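Gripper trials, Hondton workshop – the gallery

Updated 6/18/19

We spent most of June finding out which hands we like. The arms themselves were never up for debate, having been paid for, but the grippers come off with four screws and a small amount of swearing, so we lined up three makes and gave each of them the same dull job: pick rubbish off a table and put it in a bin. The three are the Brarnix two-finger, the Fagundes soft pad and the Monen wide jaw. Each one got 300 tries. Sebastian Voicu kept the score, and kept it rather strictly, as you'll see.

Most of what you'd want to know is in the notes below. The numbers are in the sheet Nathalie Lapointe sends around, and if you're not on her list, ask her nicely.

The job

Trash is a good test because it has no manners. A wooden block sits where you put it and has the same six sides every day. A tissue has a new shape each time you let go of it, and a chip bag that was easy in the morning has a different crease in it by lunch. Ruxandra Pascu picked the items and refused to tell the rest of us what was coming next, which she seemed to enjoy.

The rule was simple. Item leaves the table, item ends up in the bin, one point. Item ends up on the floor, no point. Item ends up hanging off the rim of the bin, long argument, then no point.

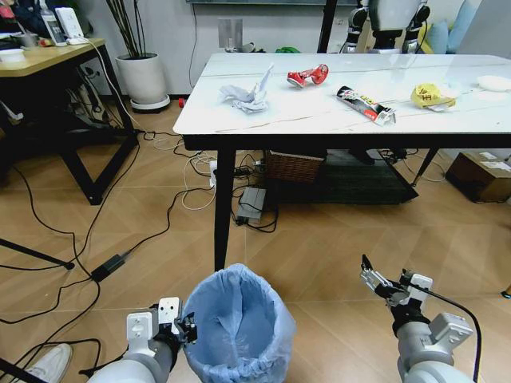
Does a wider opening make a better gripper for this kind of work?

Only up to a point. The wide jaw gets around bulky items the others can't manage, but it takes longer to close, and on thin, flat things the extra width does nothing at all. For a mixed table we'd take a medium opening with decent fingertips.

Fingertips took up more of our time than we'd like to admit. The Brarnix comes with bare metal fingers and a little bag of rubber caps. The caps help a great deal with shiny wrappers, right up until one of them stays behind on the wrapper and goes into the bin with it. Ionuț Lungu fished out the first two. After that we bought spares.

The Brarnix two-finger

Fast, plain, a bit rude. It closes like a stapler and is about as interested in your feelings. Crumpled wrappers suit it very well, as there is always a ridge to grab. Flat packaging does not. The standard move was to press down on the near edge, push the thing gently across the table and close on nothing, with great confidence.

We got around some of this by sliding flat pieces to the edge of the table and pinching them from the side. Zamfira Ene worked that one out and would like it known.

The Fagundes soft pad

Everybody's favourite for the first 12 tries. The pads give a little when they touch something, so a tissue comes up looking much the way it did when it was lying down. Lovely to watch. Then the pads pick up crumbs and salt from the snack bags, and the grip goes off in a way that's hard to spot until things start dropping halfway to the bin. Wiping the pads every 16 tries fixed it. Remembering to wipe the pads every 16 tries did not come naturally to any of us, and there is now a kitchen timer.

It's also the slowest of the three by a fair margin. If you have the patience of a heron, this is your gripper.

The Monen wide jaw

Big, calm and heavy – heavy enough that the arm had to be slowed down near full reach or the wrist would start to nod. It likes bulky objects with some body to them. Give it a thin wrapper and it will pick up the wrapper, its neighbour and, on one occasion, the corner of the score sheet. Sebastian marked that as a miss. Ionuț felt it should have counted double.

The Monen also needs more room over the bin before it lets go. Open it too low and the fingers catch the bag. We raised the drop height by a hand's width and most of that went away.

What we're keeping

The Brarnix goes on both arms for now, rubber caps and all. It lost to the Fagundes on soft items and to the Monen on large ones, and came second at nearly everything, which was enough to win. The Fagundes stays in the drawer for jobs where the item has to arrive in one piece. The Monen goes back at the end of the month with a polite note and its original foam, if we can find its original foam.

Still to do

We haven't settled the camera question. The head view is fine for choosing what to pick up, and much less fine once the hand is in the way of the thing it's picking. Ruxandra wants a small camera on each wrist. Nathalie wants to know who's going to route the cables. Both are reasonable, and the matter is parked.

The next round will be 500 tries with the Brarnix alone, new fingertips, same rules. Suggestions for awkward rubbish are welcome and can be left with Ruxandra. Clean, please. We had to add that.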